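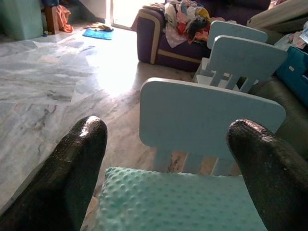

Ornness notebook, May: save files and the Esavstead hitch

Home Notebook Builds Tools Archive Contact

Started 9.20 am on build 846. Aim for the day was the hitch when the player walks into Esavstead from the river side. It's been on the list since the tester build went out and I kept putting it behind the save work. As it happens they're the same job.

Repro: new game, skip the prologue, walk to the mill, save, reload, cross the bridge. Hitches every time on the slow laptop. On the desktop you only see it in the frame graph. If you don't reload before crossing it's much smaller, and that was the clue I should have picked up the first time I wrote it down.

On load we rebuild the prop list for the whole region and then again for the town when the bridge trigger fires. The second rebuild doesn't know the first one happened. It walks every prop in the save and compares it against the level file, and Esavstead has 1650 of them, most of which the player can't touch. Barrels, fence posts, the washing lines, every plate in the inn. They were all flagged as saveable back when we thought everything could be picked up. We dropped that idea last winter and left the flags.

Went through the prop table in Ellau (our level editor, for anyone new reading this) and cleared the saveable flag on anything with no interaction script. That leaves 134. The hitch on the laptop is gone in the graph apart from a bump where the inn music loads, and I'm leaving that alone.

Things that broke when I cleared the flags:
- The mill door. It has no script of its own, it borrows the one from the wheel. Flag put back by hand.
- Old saves from the tester build load but print a wall of warnings. Harmless. I've muted them for versions older than this one.
- The ferryman stood in the river. Unrelated, I think, he was parented to a crate that no longer exists after load. Moved him onto the jetty node.

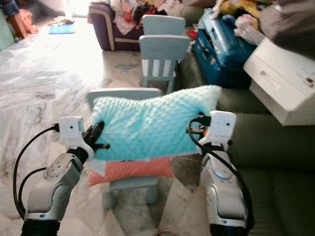
Soft props are next, and I spent the late morning on the carry code. At the moment everything the player lifts is a rigid body on one joint at the chest, so a bedroll moves like a plank. Two hands, two joints is the obvious fix, and I'd been avoiding it on account of the cost. Tried it on the inn pillow with a coarse cloth grid, pinned at the short ends only. The look I'm after: held level through the middle, a bit of bunching and sag where it's pinched, one top corner higher than the other so the upper edge tilts. My first pass drooped like a wet towel. Doubling the bend stiffness got most of the way. Then I offset the right hand joint upward a little and it stopped looking like something on a clothes rack. Cost is fine as long as only one soft prop is awake at a time, and the player can only carry one anyway.

Left to do on carry: the joints let go if you turn too fast on stairs. Clamping the turn speed feels awful. Might let the far hand slip and catch up instead. Need to ask Imke what the animation rig can stand before I write it.

12.45 pm, lunch, then a call with Imke Bauerfeind about the Urrutia chapter. Notes from that so I don't lose them:

She wants the house in Urrutia to be built from fewer, bigger pieces. Currently each room is a kit of wall panels, and the lightmaps show seams wherever two panels meet under a window. She's redone the upstairs as single meshes per room and it looks much better. Memory goes up a bit. I said yes provided the collision stays as boxes.

She also wants the interior palette pulled back. Dark furniture, pale floor, colour only on things the player can use. I agree with this. The blue doors in Esavstead taught people that blue means open, and then we painted a locked cupboard blue and got five separate reports that it was bugged. 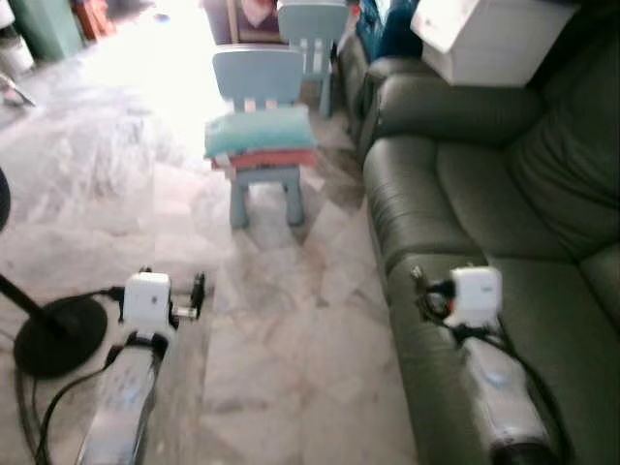
Dark olive-green leather sofa, pale marble floor.

Reflections on the floor material are going to be a fight. A full reflection pass is out of the question on the laptop. Tried a baked cube per room after the call and it's acceptable standing still, but swims when you strafe along a wall. Box projection fixes the swim in square rooms and makes it worse in the L-shaped hall. Splitting the hall into two probes with a blend across the doorway is probably the answer. Ellau won't let me overlap probe volumes, so that's a tool change first. Put it on the tools list under the undo bug.

Leather: the roughness map we have was made for the saddle and reads as plastic indoors. Scaled it up and took the specular down. Better. Still wants a hand-made one, and Imke has offered.

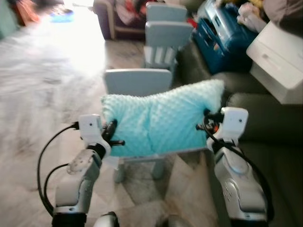 Back to saves for the last couple of hours. With the prop list cut down, the file is small enough that I can write the whole thing on every autosave and drop the partial write path. I'm very happy to be rid of that. The partial path was where the duplicated lantern came from, and the empty inventory that two testers hit in the prologue. Deleted it, ran the save tests, all pass bar the one that was testing the partial path. Deleted that too.

One worry: a full write during a chapter change could be interrupted if the player quits at the loading screen. Now writes to a temp file and swaps the name at the end. Killed the process by hand a bunch of times at the Esavstead loading screen and always came back with either the old save or the new one, both good.

Build pushed 5.40 pm. Not sent to testers yet, want the stair thing sorted first.

Tomorrow:
- Ask Imke re hand slip on stairs
- Overlapping probe volumes in Ellau
- Check no other door borrows its script like the mill one
- Repaint the cupboard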